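4.2 Reset and handling rules

The Kuvbridge protocol fixes the starting state of each tabletop trial. Before the arms are enabled, the operator confirms that both grippers are open and that the rack holds no cup (Figure 3, first view, shows an empty rack).

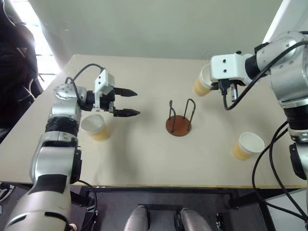
Paper cups are placed within reach of at least one arm, and their positions are varied between trials. Cables must stay clear of the wrist joints. A cup that is crushed is replaced and the trial is logged as void.

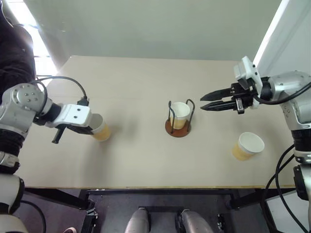

Figure 3. Cup and rack task, two views.

Only one arm may work at the rack at a time. Of the 163 trials reviewed under these rules, 10 were voided and 4 were stopped by the operator. All 14 remain in the record.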